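Brumia Makers and Menders Board > General Chat > Workbench surfaces: what do you actually use?

kheydari
Posted October 19, 2022

The old door I've been using as a bench since we moved to Evville has finally sagged to the point where screws roll to the middle and hold meetings there. I need a replacement top, 60 cm deep, and I'd like to buy it once.

Options so far: a solid timber slab, a sheet of MDF I can throw away when it gets ugly, or a white laminate top from the kitchen seconds place on Fallahi Road. The laminate is the cheapest and my wife says it looks like a bench belonging to someone who finishes things. What are people using?

tinsnips_ron
White laminate. Drop a black grub screw on it and you'll find it. Drop the same screw on timber and you'll find it in June, with your foot.

I've had mine nine years. It cleans up with metho and a rag and I've never once oiled it.

gumleaf
Never oiled it because you can't. You also can't plane it, patch it or clamp anything hot near it. Once laminate chips at the front edge the water gets in and the whole thing swells up like a scone.

Timber every time. Mine's covered in saw cuts and glue and it's better for all of them.

tinsnips_ron
I've seen your bench. I thought it was firewood.

kheydari
Can we get back to my door.

Iman Ouali
What are you doing on it, though? Everyone answers this question as if the asker builds wardrobes. I fix clocks and the odd sewing machine. For small parts I want something pale, smooth and flat, with a lip at the front so the springs stay in the same postcode. For chiselling I'd want gumleaf's firewood.

And whatever you get, rule a grid on it before you start. Mine is in pencil, done with a long straight edge on a wet afternoon, and I use it daily. You stop hunting for the tape every time you want to know if something's square.

kheydari
Mostly small repairs. Toasters, bike bits, the neighbour's hedge trimmer, which visits more often than he does. A bit of gluing. No wardrobes.

gumleaf
Then MDF, if you won't have timber. Two coats of shellac, flip it when it's filthy, replace it when both sides are. A pencil grid on laminate will be gone by the second wipe with metho anyway.

Iman Ouali
So you wipe with a damp cloth and draw it again once a year. I like doing it. It's the only part of the job where nothing pings off behind the heater.

poss_in_the_roof
Whatever you choose, look underneath as well. I bought a lovely top and screwed it to the cheapest Ciston trestles going, and it wobbles every time I file something. I'm up to page 100 of a novel I'm using to level one leg and would quite like it back.

tinsnips_ron
Bolt it to the wall. Batten along the back, two legs at the front, done. Seconds tops are usually straight enough, but take a level with you to Fallahi Road and check it in the shop. They'll sigh at you. Let them.

gumleaf
Agree with Ron about the batten. Please nobody quote this.

tinsnips_ron
"Agree with Ron"

kheydari
Right, I went for the laminate. There was one with a scuffed corner that will be going against the wall, and they did sigh at me. Batten's up, level checked twice. I'm going to do the grid as well, very lightly, since I can't decide between 50 mm squares and 100.

Iman Ouali
Go 50. You can always ignore every second line, and it stays useful once the bench has picked up its share of smudges and whatever those little specks are that appear overnight. Keep the lines faint or you'll go cross-eyed looking for washers.

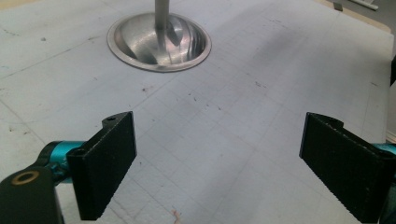 Oh, and start your measuring from the front left corner, then write a small zero there. I started mine from the back and have been subtracting ever since.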